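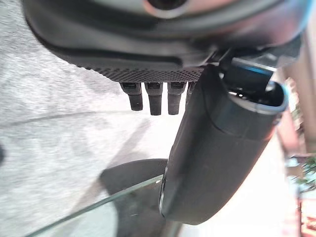 Pineapple table, Udthorpe, 4 Oct 2020

Print | E-mail

I promised Bronisława Krajewska I'd put these up before she asked me a third time, so here they are at last! It's a very small gallery, I know. There are 3 pictures, all from the same place on the same occasion, and all to do with the glass table and the pineapple and my long campaign to make the room at Udthorpe look like something other than a place where furniture goes to wait.

A bit of background for anyone who hasn't been over. The table came from Clender, the secondhand place out past the roundabout, and I paid $132 for it after going back to look at it twice. Bogumił Kubiak came along the second time and told me that a glass top shows every fingerprint in the county. He's right, and I bought it anyway (I'm like that). I love how you can see straight through to the carpet. A solid table that size would just sit there like a lid, and this one lets the room breathe a little.

The carpet was here already, gray with speckles, and I used to think it was the dullest carpet ever made. I've come around. Speckled gray hides crumbs beautifully and it goes with everything, including things I had no business buying. I did get as far as bringing sample squares home from Bendo - a mustard one, a green one, and a sort of brick color that looked awful after dark - and in the end I took the whole lot back and vacuumed what I had.

So on to the pineapple. I'd been trying flowers on the table since April and I never got them right. Anything tall blocked your view of the person across from you, and anything short looked lost. Then I picked up a pineapple at Agbeko, where they pile the fruit by the door so you can't get in without wanting some, and I set it down on the table while I looked for my keys. Well! It looked better than any of the flowers had.

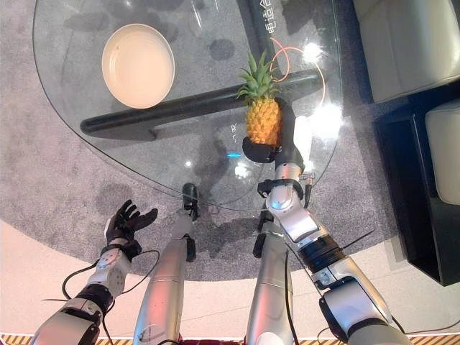 I think it's the color that does it. You get that orangey yellow and then the spiky green on top, and with clear glass and gray carpet around it there's nothing to fight with. I'd gone looking for a big one and they only had small ones that day, and I'm glad, because a big one would have taken over. Middle of the table, crown up, done.

Bronisława thinks it should have a bowl. We've been around and around on this. A bowl makes it look like you're about to serve it, and then guests start eyeing it, and I'd like to keep it looking nice for a few days before anyone goes at it with a knife. I did agree to try it with a plate, a plain round white one, as a sort of peace offering. I wanted to see the two of them near each other on the glass before I made up my mind, and also to see whether the fruit looked any good on its side. You'll have your own opinion, and I expect I'll hear it.

What I noticed with the plate out is how much the light matters. You get these bright patches on the glass, and white china next to a bright patch sort of joins in with it. A colored plate might stand out better - I've got a blue one somewhere, still packed in newspaper, along with the good glasses and probably the missing lid to the butter dish.

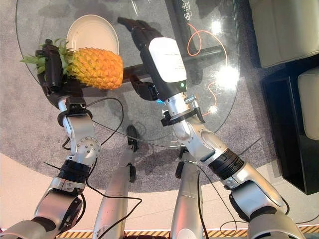 Odds and ends

A few people wrote to ask how I clean the glass. Warm water with a drop of vinegar, then a dry cotton cloth, and go around the curved edge last because that's where the streaks collect. Paper towels leave lint on mine.

The gallery counter said 2708 the last time I looked, which can't all be Bronisława. If you're new, hello! The older pages with the hallway shelves and the painted chairs are still up, and I'll add the blue plate to this one if I ever find the box it's in.

And yes, we're going to eat the pineapple. Bogumił has already put in for the middle slices.

Print | E-mail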